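Subject: Re: [fisley-home] Power strips and "slow" phone charging
To: fisley-home list

Replying inline, with trimming. I kept the parts I wanted to argue with, so if I've made it sound worse than it was, the full message is in the archive.

> I've stopped charging anything off a power strip and I would urge
> everyone here to do the same. Phones charge noticeably slower on a
> strip. The strip takes some of the current before it gets to the
> adapter. I moved mine to the wall and it was night and day.

I don't buy this. A phone adapter is a tiny load. A strip in decent shape is some metal and some wire between the wall and the plug, and it doesn't take a cut. If the strip is damaged or badly loose inside, then yes, you have a problem, but that's a reason to throw it out, and slow charging would be the least of it.

Night and day compared to what? You don't say what percentage the phone started at either time, or whether you were using it. Phones take power quickly when they're low and slow way down near the top. If you plugged in at 10 percent at the wall and at 80-something on the strip, you'd see exactly what you saw.

> Also the adapter on a strip sits at an angle half the time and
> doesn't make proper contact.

This one I'll give you in part. I've had strips where the big square adapters wobble, and I don't like it. The end socket is usually better, as there's nothing crowding it on one side. Mine goes there and stays there.

> The other half of the problem is the cable. I replaced ours with the
> Nilano ones from Lyimo and they are rated for over 40 watts. The old
> black cables that everyone has in a drawer are junk.

Some of them are. But the rating on the package is a ceiling for the cable, and the phone and adapter settle on a number between themselves. Put a better cable on a slow adapter and you have a nice cable on a slow adapter. I spent money finding this out in December, so I'm not saying it to be superior.

What I use is a plain black one. No braiding, no little light in the plug.

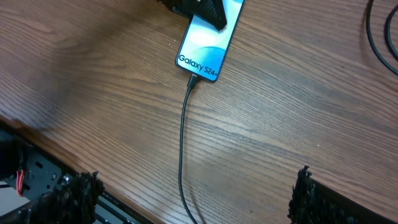 My phone on the table, cable in at the bottom end.

Since somebody will ask, it's a Galaxy S24+, as the screen tells you. I mention the model only so that people with other phones don't take my word for theirs.

What I did, and you can do the same in an afternoon: same phone, same adapter, same cable, run down to the same level each time. Once on the wall outlet, once on the strip. I wrote down the percentage after 40 minutes. The two readings were close enough that I wouldn't bet on which was which if you covered up the labels. I then did it again with the Nilano cable that a neighbor lent me and got the same again. Yes, that's a very small test. It's still a bigger one than "night and day".

> I read that you lose battery life too if you charge on a strip,
> someone posted it on the Grorna forum and there were a lot of
> replies agreeing.

There were 3,102 replies in that thread when I looked. I read more of them than I should have. Most are people agreeing that their batteries are old. A fair number are arguing about something else by the third page. I didn't find one with a before and after in it, and if you did, please post the link to that one reply and I'll read it properly. A battery has no way to know what the adapter is plugged into.

Heat is a different matter and I wish the thread had stuck to it. Charging under a pillow or on the couch between cushions is a bad idea. A hard tabletop is better. I'd take the case off too if it's a thick one, though I can't claim to have tested that.

> We also got rid of the strip on the table because it looked awful
> and the cords were everywhere.

Well, that's a reason I can respect! It has nothing to do with charging speed, but I'd have believed you straight off if you'd led with it.

For what it's worth, I went the other way. I had the strip on the floor behind the table for years and it was a nuisance: dust, crumbs, and me on my knees every time a plug got kicked.

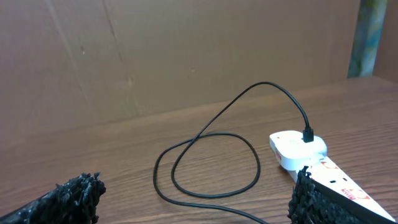 So now it lives up on the wood where I can reach it, and I've stopped pretending it will ever be pretty. I looked at those cord boxes Lyimo sells, the ones with a lid and slots at each end. Adapters shut in a box with the warmth going nowhere, no thanks. I also tried the stick-on clips for the edge of the table. They held for a while and then took a bit of the finish off when I pulled them up, so don't put those on anything you care about.

The one thing I do bother with is slack. The cord comes up out of the adapter and makes a big loop before it gets over to the phone, and I leave it that way. Pull it flat and tight and the strain is all on the plug, and in my experience that's where cheap cables and expensive ones both give out.

Things I'd still like to hear from people who have checked and not just felt it:

- does a strip with a switch on each socket behave any differently from one without
- has anyone had a connector go loose at the adapter end before the phone end (mine have all been phone end)
- is there a strip with wide enough spacing for two square adapters next to each other, in a shop in Fisley, at a sane price

Numbers please, and what you started from.

--
fisley-home: to leave the list, send a blank message with "leave" in the subject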